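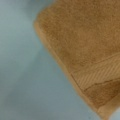 Une serviette caramel en éponge, avec son ourlet et son liteau tissé.

Le linge de bain, une affaire de boucles

À Nancombe, la blanchisserie Gebreyes reçoit le linge de 51 gîtes et de deux petits hôtels. Les draps partent vite. Les serviettes prennent plus de temps, parce qu'elles s'usent à plusieurs endroits et qu'il faut les regarder de près avant de décider de leur sort.

Yolanda Mercado dirige l'atelier depuis neuf ans. Pour elle, une serviette se juge d'abord à ses bords. L'ourlet est la partie qui lâche en premier : la couture tire, le repli s'ouvre et les boucles voisines commencent à filer. Une serviette dont l'ourlet tient encore peut être gardée, même si la couleur a pâli.

Vient ensuite le liteau, cette bande tissée à plat qui traverse l'éponge près de l'extrémité. Sur beaucoup de modèles, il rétrécit plus que le reste au lavage. Le bas de la serviette se met alors à froncer et le pliage devient difficile. « On tire dessus à la sortie de la machine, dans le sens de la largeur, quand le tissu est encore humide, explique Yolanda Mercado. Après séchage, c'est trop tard. »

Le reste est une question de boucles. L'éponge absorbe l'eau grâce aux fils qui dépassent du tissu de fond. Quand ils sont couchés ou enduits d'adoucissant, l'eau glisse en surface. L'atelier n'utilise plus d'adoucissant depuis juillet dernier. Les serviettes sont lavées à 60 degrés avec une dose réduite de lessive, secouées une par une, puis séchées à température moyenne. Les clients ont trouvé le toucher un peu plus ferme les premières semaines. Deux se sont plaints.

Angus Baird, qui s'occupe du tri, sépare les articles unis des articles à motif. Les unis vont ensemble par teinte, les beiges et les bruns d'un côté, les gris et les bleus de l'autre. Les textiles chinés ou à plusieurs couleurs forment un tas à part, lavé à 40 degrés.
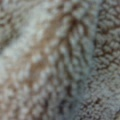 De très près, des tons de blanc, de brun et de gris bleuté dans une matière à touffes serrées.

Ces pièces chinées posent un problème particulier : les taches s'y voient mal. Angus Baird les passe à la main, à rebrousse-poil, sous une lampe. Il cherche surtout les zones feutrées, où les touffes se sont collées entre elles. Un brossage doux suffit souvent à les relever. Le fer est exclu.

Pour le rangement, l'atelier a choisi le pliage en trois dans la longueur, puis en deux, avec l'ourlet à l'intérieur. La pile tient mieux et les bords s'accrochent moins aux étagères. À la maison, Yolanda Mercado conseille de remettre le linge propre sous la pile, pour que toutes les serviettes tournent.

Celles qui ne servent plus sont coupées en carrés et surjetées. L'an dernier, 178 serviettes ont fini en chiffons, vendus au comptoir par lots de neuf.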